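Cartons in, cartons out: grading the shoe box at the returns bench
Speaker notes, Plekodstead session
10 January 2024
Slot: 15 minutes including questions. Seven slides. Handout is the grading sheet, one side.

Slide 1. Title

Wait for the door to close. Say what the talk covers: the retail shoe carton, how we grade it when a pair comes back, and what goes wrong when we don't. Shoe condition has its own procedure and is left out today. So is the outer shipping carton.

Scope figure for the slide: 1,798 returned pairs through the Bemdale bench in the trial. Every pair came back in a carton of some kind. The trial looked at the carton only. 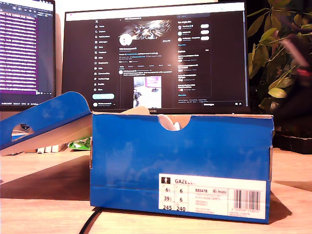

Henrietta Colwick
Returns and Packaging Lead, Notirard

Leave the title slide up while people find seats. The open box is a fair specimen for today: printed label on the front panel, thumb notch, scuffed blue finish, something white and crumpled showing at the notch. Don't discuss it yet. Come back to it under slide 3.

Slide 2. Why the carton gets graded

A pair can't go back to full-price stock without a carton that closes, stacks and carries a readable label. Those are the three tests. Everything else on the sheet is detail under one of them.

Before the trial, the bench used two words, "good" and "bad". Two graders on the same shift would split on the same box. One treated any scuff as bad. The other passed a box with a crushed corner if the label scanned. The new sheet has four grades, A to D, and each has a limit you can check with your hands.

If asked why not replace every carton: we don't hold blanks for most lines, and a plain box loses the label, so the pair has to be re-identified from the tongue or the insole. Slow work.

Slide 3. Surface and edges

Separate print wear from board damage. Print wear is pale patches, rub marks and light scuffs where the colour has gone but the board underneath is flat. Board damage is a crease you can feel, a crushed corner, or plies opening at an edge.

Print wear alone: grade B at worst. The box still stacks.
Crease, board not split: grade C.
Split corner or open plies longer than a thumb's width: grade D, recycle.

Point back to the opening slide. Coloured cartons show wear sooner than white or brown ones, and a strong blue shows it very clearly. Graders mark blue boxes down more often than the limits allow. Ask them to run a fingertip along the mark before writing the grade. Tan board showing as a thin line along a rim is the cut edge of the material and isn't damage in itself.

Demonstrate with the sample carton. Hold it up, press the front panel, turn it to the light. A glossy finish reflects the ceiling lamps and the reflections get written down as staining. Tilt the box before deciding.

Slide 4. Lids, hinges and notches

Two constructions cover most of what we see: the loose lid and the hinged lid. Loose lids go missing or get swapped between sizes. Hinged lids stay with the body, but the hinge line takes all the wear.

Test for a hinged lid: open to full travel, close, let go. The lid should stay down without being held. If it springs up by more than a finger's width, check for contents packed too high before blaming the board. Repack and test again. Only then grade.

Thumb notches and finger cutouts are deliberate. In the first fortnight several boxes were recorded as "torn at front" when the "tear" was a clean semicircle. The sheet now has a line drawing. A tear running out from a notch does count, and goes down as board damage.

Tissue: if it's showing at the notch, push it back before stacking. Don't throw it away unless it is dirty.

Slide 5. Reading the label
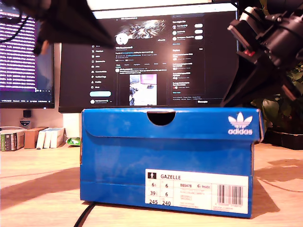 Closed carton, label at lower right of the front.

Spend the most time here, four minutes if possible. Most of the mis-shelved stock in the trial came from labels and only a little from damaged board.

Order of reading on the bench:
1. Model name. Here GAZELLE, in capitals.
2. Article code, on the block to the right of the sizes. On this box it appears to be BB5478. Where a character is doubtful, scan it. Don't guess.
3. Size grid, whole grid, left to right.
4. Barcode last.

The grid is where people slip. One pair has several size numbers, in different systems, and more than one of them can be a six. A grader who writes "6" has written nothing useful. Use the length figure as the key, and write the system next to it every time. On a grid with both 245 and 240, copy both and leave the choice to the scanner. Don't work out a conversion in your head.

Fractions: small, set tight against the whole number, easily lost on a worn label. A half and a third are not the same shelf. If the fraction can't be read at normal bench distance, the label fails, whatever the state of the box.

A label stuck on at a slight angle is acceptable. A label with a lifted corner is acceptable if the barcode is flat. A label with a courier sticker over any part of the grid is a fail, and goes to the relabel tray. Peeling has been tried. It takes the print with it.

Slide 6. Storage after grading

Grades A and B go straight to the racking, label facing out. Stack no more than seven high. Past that the bottom lid bows and the box comes back to the bench as a C.

Grade C goes to the Fedoruk shelf, which is the low run by the packing door. Single row, no stacking. These are sold as seconds with the carton condition stated on the listing.

Grade D: shoes out, tissue out, label photographed, carton flattened. The photograph goes on the pair's record before the board goes in the cage. Check the focus on the small print before you flatten anything.

Orientation matters more than people expect. If boxes are turned with the blank side outward, pickers pull them to read them, and the pulling is what wears the lid corners brown. Same walk, same shelf, less handling if the label is out.

Slide 7. Changes from February

Revised grading sheet replaces the old one. Bin the old copies.
Lamp on each bench moves to the left side to cut glare on glossy cartons.
Size key entered as length plus system on every line.
Relabel tray emptied at the end of each shift.

Questions likely:
Replacement lids? Not stocked. A hinged lid that has come off is a D.
Smell or damp? Goes to quarantine, outside this sheet.
Children's boxes? Same limits, but stack height is still being tested at Bemdale.

Leave the sample carton and the grading sheets on the side table for anyone who wants to try the lid test.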